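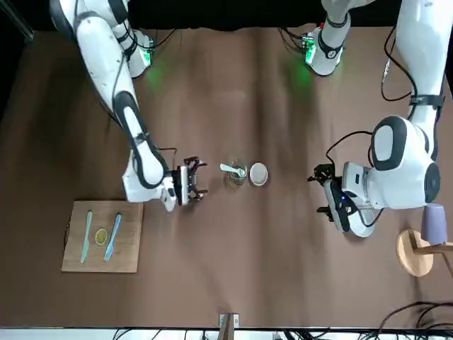 Two white arms over the brown tabletop, cutting board at lower left.

09/05/2021

So I finally got to go to the Kilter open day! If you've been reading this blog for a while you know I've been going on about Kumari since her first singing stream last November (blue hair, terrible at racing games, laughs like a kettle), and Kilter is the studio that makes her move. They open their doors once a year to people on the mailing list, and this time my name came up.

The studio is in Borside, on the upper floor over a tile shop, and I walked past the door twice before I spotted the sticker on the buzzer. Thư Cù let us in and gave us slippers, because shoes leave grit on the capture floor. She's one of the riggers, meaning she takes a flat drawing and cuts it into hundreds of bits so that it can blink and tilt its head. She had Kumari's fringe open on her screen and wiggled it with the mouse, strand by strand, and I could have watched that for an hour. The mouth took her longer than all of the hair put together. She says Japanese vowels are easy and English ones are a pain.

Then we got to the capture room, which was smaller than I'd pictured and very warm. Kazimiera Głowacki does the dance routines there for several of the Kilter characters, and she did a chorus for us in the full suit while a fox girl on the wall screen copied her about a blink behind. The fox's tail has its own physics and kept going through her leg. Everybody loved that. Kazimiera said they fix it for music videos and leave it alone on live streams, since the chat likes to shout about it.

We were allowed to try the face tracking too. I was a badger. My left eyebrow doesn't work as a badger, apparently, and I've been checking it in the mirror ever since.

I did ask who plays Kumari, or started to, and Thư just smiled and offered me a cookie. Fair enough! I don't think I want to know anyway. Someone else in the group got a bit pushy about it and the mood went flat for a minute.

The merch table was a letdown, mostly keychains from the Tanasarn concert, and the only shirts left were kids' sizes. I got two stickers and a folder.

If you want to go next year, sign up for the mailing list and check your spam, that's where my invite was sitting. Eat first, there's only a bakery nearby and it shuts at noon. And wear decent socks.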